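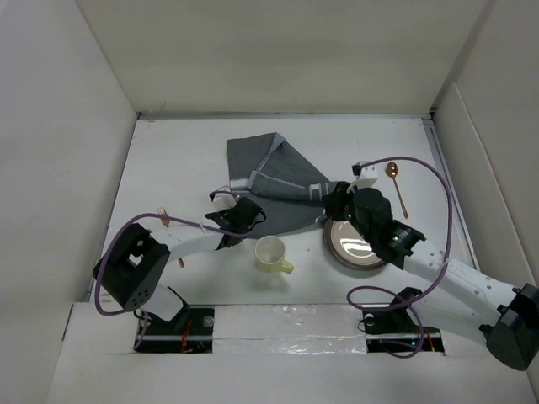 Unit 6 of Table Service Fundamentals is concerned with the clearing and resetting of a single cover between two seatings. Students often treat the napkin as the last matter to attend to, and the result is a place setting that must be shifted a second time. A dark gray cloth lying partly folded and bunched in the middle of a white table, with the plate, the mug, and the copper-colored fork and spoon all competing for the same surface, is the usual starting point for this exercise. The cloth takes up the most room and has the least settled shape, and it is therefore dealt with first.

Preparation

Students work in pairs at the practice tables. Each pair is issued 2 cloth napkins, one plate, one mug, one fork and one spoon. Hands are washed before the session begins, and sleeves are turned back above the wrist. Napkins for this unit are supplied by Florkeo and are to be returned to the linen cart at the end of class, including those that were not unfolded.

Part A. Opening and squaring the cloth

1. Move the plate and mug to the upper right of the work area. Lay the fork and spoon beside them, handles toward you.
2. Find two neighboring corners of the cloth. Do not pull at the middle of a fold; a rolled fold will only tighten.
3. Lift both corners, let the cloth hang, and lower it from the far side of the table toward the near side.
4. Check the hem. If the underside is showing at any edge, the cloth is twisted and step 3 should be repeated.
5. Smooth outward from the center with the flat of the hand.

Dark fabric makes small creases hard to see. It is advisable to run the fingertips along each fold and to look at the cloth from table height before going on. A stripe or other woven mark near an edge is a useful guide, as it should run parallel to the hem when the cloth is square.

Part B. The plain rectangular fold

Bring the near edge up to the far edge and match the corners. Fold once more in the same direction, then fold the strip in half from left to right. The open edges should face the plate when the napkin is set down. Students who are left-handed may reverse the last fold, but the finished position of the napkin does not change.

Part C. Resetting the cover

The plate is placed first - centered on the chair - and everything else is measured from it. The napkin goes to the left, with the fork resting on it. The spoon is placed to the right, and the mug stands above and to the right of the spoon. Flatware is handled by the neck only. Copper-colored finishes show fingerprints readily and are wiped with a dry cloth before they are laid.

Assessment

The practical assessment is marked out of 32. Marks are given for the squareness of the fold, the alignment of the flatware, and the handling of each item. Speed is not marked in this unit. Students who miss the session should arrange a replacement time with Ms. Halvorsen before the October break.

Reading for the next class: Sakai and Hebden, course reader, section 2, on the storage and rotation of table linen.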